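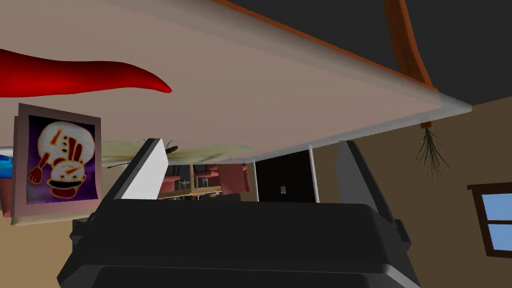
Robots at Mistwood: your questions

Put together by the staff reps, Gladys Apaza (days) and Cletus Kowalczyk (nights). Management has its own version on the noticeboard. Please read both.

Are the arms replacing anyone?
The firm says no. What Claston put in writing in February is that no permanent post on the packing floor will go "as a direct result" of the arms. We asked what an indirect result would look like and are still waiting. Four agency places have already not been renewed, so make up your own mind.

Why does so much of the planning happen in simulation?
It's cheaper than stopping a line. Flernunley, the supplier, tries its moves in a computer-made room before anything reaches our floor. Brayan Mamani sat in on a session and his worry was that nobody from packing had been asked what a normal shift looks like.

Is it true it did 1,487 picks without a mistake?
1,487 out of 2,013, all in simulation. That leaves 526 that went wrong, a figure the leaflet didn't find room for. We don't know how many would have meant a damaged parcel or a person having to step in.

Will it cope with our boxes?
Our boxes come back taped, dented, damp and overfilled, and Giuliana Ñahui has asked three times for those to be included in the tests. She has had one reply, which said "noted". In the simulated run the cardboard box is plain tan with a crisp corner, and the open fingers are right beside it on a bare brown surface. Get one like that on the returns bench and you'd frame it. Until we see results for the bad ones, treat any claim about speed with care.
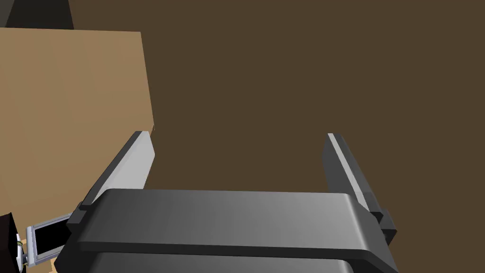 My job title is changing to "cell attendant". Do I get more money?
Not so far. Attendants clear jams, restart the arm and log every stop, on top of packing by hand whenever it's down. We say that is a different job and should be graded again. Kiprono Rotich is taking the claim forward – send him your notes on extra duties, with times.

Can I refuse to work next to it?
You can refuse if you haven't had the training. The Tóth course takes a morning and is paid. Don't let anyone tell you a chat at the start of the shift is the same thing.

Are they recording us?
The arms keep a log of stops and who cleared them. We have been told it won't be used for discipline. We have asked for that in writing – see the first answer for how that tends to go.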